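Fengate Tables: Frequently Asked Questions on Glossy Wood Tables

Last updated Sat 25 September

We get many letters with the same questions, so I have collected them on this page. The answers are for our tables with the thick clear coating. If your table is oiled or waxed, please don't follow them, because oil and wax need different care. If you are not sure which finish you have, put one small drop of water on the wood in a corner. On the clear coating the drop stays round and can be wiped away without any trace.

Is the crack in my table a defect?

No. The dark cracks and knots were in the wood before we started to work on it. We choose boards with this kind of character, we fill the open places, and then the coating is poured over everything. Run your fingernail across the line. If the nail does not catch, the surface is closed and the table is in order. If it does catch, write to us and tell us how long the open part is.

Why is my table darker than the sample?

The sample piece is small and it is cut from one board only. A whole table has several boards, and the coating makes the brown and red tones deeper. Also your lamps are important. Under warm light the same table looks more orange than near a window. We can't promise an exact shade, but you may visit the workshop in Nundum and choose your top before you pay.

What may I use for cleaning every day?

A soft cloth, lukewarm water and one drop of dish soap. Wipe along the grain, then go over it a second time with a dry cloth. Please no scouring powder, no rough side of the sponge and no glass cleaner with ammonia. Paper towels are not forbidden, but with the years they make very fine lines, and on a shiny table you see them all.

Which towels are the best?

Terry towels are good for drying, and old ones are better than new ones. Wash them without fabric softener. The softener leaves a film on the cloth, the cloth leaves it on the table, and then you get gray smears which people often think are damage to the coating. Check also the label and the hem. A hard label or a metal hook should not be rubbed over the surface.

Can I make coffee at the table?

Yes, with a cloth under the maker. This is especially important for all kinds of coffee makers where you must press down from the top. The pressure goes directly into the table, and a hard edge can leave a ring in the coating. Fold the towel so that you have at least two layers, and make it bigger than the base on all sides. It will catch the drops too.

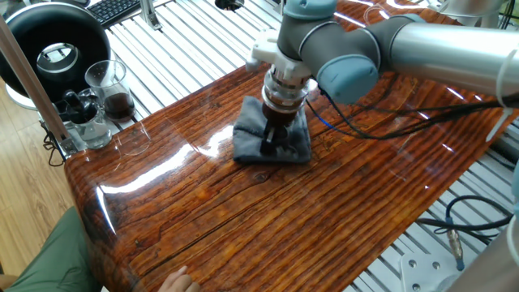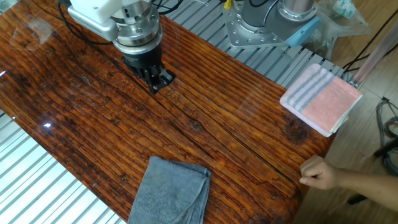
How hot may a cup or a pot be?

A normal cup of coffee or tea is no problem when it stands on a coaster. For pots, pans and teapots please use a thick trivet made of cork or felt. A folded towel is enough for a warm thing, but it is not enough for a pot directly from the stove. The coating becomes a little soft from strong heat, and everything that stands on it in this moment leaves its shape.

I see a white mark after a hot cup. What can I do?

First, wait for one day. Many white marks go away alone when the coating has cooled completely. If the mark is still there, rub it gently with a soft cloth and a very small amount of Bullix polish, in circles, and stop after one minute to look. If there is no change after three times, please don't continue. It is then better that we see it.

Does coffee leave a stain?

On a closed surface it doesn't go into the wood. Dried coffee can look bad, but it comes off with a damp cloth when you let the cloth lie on it for a few minutes. Don't scrape with a knife or a fingernail. Be quicker with red wine, mustard and turmeric, which can color the coating itself if they stay overnight.

May I leave a damp towel on the table?

For an hour, yes. Overnight I don't recommend it. The coating is waterproof, but colored towels can lose dye, and then you have a pink or blue shadow which is difficult to remove. Hang the towel up, or put it on the back of a chair. The same is true for damp newspapers and wet flower wrapping.

The table shows every fingerprint. Is there a cure?

Unfortunately not a real one. A mirror finish shows fingerprints, dust and the reflection of every lamp. If this disturbs you already in the showroom, please consider our satin finish, which has the name Pichler in the price list. It is the same wood and the same thickness, only the last layer is different.

How long must a new table rest before I use it?

It leaves the workshop dry to the touch, but it needs six more days before you put a tablecloth or heavy objects on it. You may eat at it from the first evening, carefully. Rubber feet should stay away from it for the first month.

Can scratches be polished out?

Fine ones, yes. Deep ones need sanding and a new top layer, and for this the table must come back to us. The workshop doesn't take repairs in November, so please write before or after that month.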